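Inicio > Cocina > Cuidados y limpieza > Tablas de bambú

Cómo cuido mi tabla de bambú (y la encimera de debajo)

Última actualización: octubre

Llevo años cocinando con tablas de bambú y me he cargado unas cuantas, así que algo he aprendido por las malas. La primera la metí en el lavavajillas porque tenía prisa, y salió abierta por una punta como un libro mojado. La segunda se me puso negra por debajo de tanto dejarla tumbada en el fregadero. Con la de ahora voy con más cuidado y está preciosa, oye.

Qué necesitas

- Un estropajo que no raye y jabón de fregar normal
- Sal gorda y medio limón
- Aceite mineral apto para uso alimentario (yo compro el de Etodard, en bote de 200 ml)
- Dos trapos de algodón viejos
- Una lija fina, solo si la superficie está áspera

Paso 1. Lavar sin ahogarla

Agua templada, un poco de jabón y a frotar siguiendo las vetas. Lava siempre las dos caras, aunque solo hayas usado una, que si se moja solo un lado se acaba combando. Nada de remojo, ni cinco minutos. Y el surco de los jugos, si tu tabla lo tiene, repásalo con la punta del trapo o con un cepillo de dientes jubilado, sobre todo en las esquinas redondeadas, donde se queda todo el tomate.

Paso 2. Sal y limón para los olores

Echa un puñado de sal gorda por encima y frota con el limón cortado, apretando un poquito para que vaya soltando el zumo. Déjalo reposar mientras recoges la mesa, enjuaga rápido y seca. El ajo se va bastante bien. La cebolla morada me cuesta más y a veces repito (¡y el curry mancha que da gusto!).

Paso 3. Secar de canto

Primero con el trapo y luego de pie, apoyada en la pared, para que le dé el aire por los dos lados. Yo la dejo así toda la noche. Al sol directo no, que una vez lo hice en el balcón y se curvó.
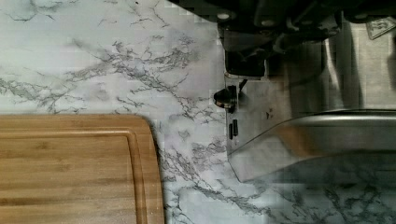

Con la encimera tengo mis manías también. La piedra de tipo mármol lleva fatal el limón, y si la tuya es mármol de verdad te deja una marca mate que no sale frotando. Por eso el paso 2 lo hago siempre dentro del fregadero, con la tabla encima de una rejilla. Mi amigo Naveed Qureshi lo hace sobre una bandeja de horno y le va igual de bien.

Paso 4. El aceite

Con la tabla bien seca, echa un chorrito de aceite en el centro y extiéndelo con el segundo trapo. Cantos incluidos, y el surco también. Espera unas horas, retira lo que sobre y listo. De oliva o girasol ni hablar: se ponen rancios y luego huele raro todo lo que cortas. Yo lo hago una vez al mes, y en invierno, con la calefacción puesta, alguna más.

Si está áspera

Pásale una lija de grano 200 en el sentido de las fibras, con mano suave, limpia el polvillo con un paño húmedo y déjala secar antes de darle aceite. Si tiene una grieta que la atraviesa, yo la jubilaría. La mía vieja sirve ahora para apoyar macetas.

¿Y para que no baile?

Un paño húmedo bien estirado debajo mientras cortas. Al terminar lo quitas y secas la encimera, que ahí se queda agua y ni te enteras hasta el día siguiente.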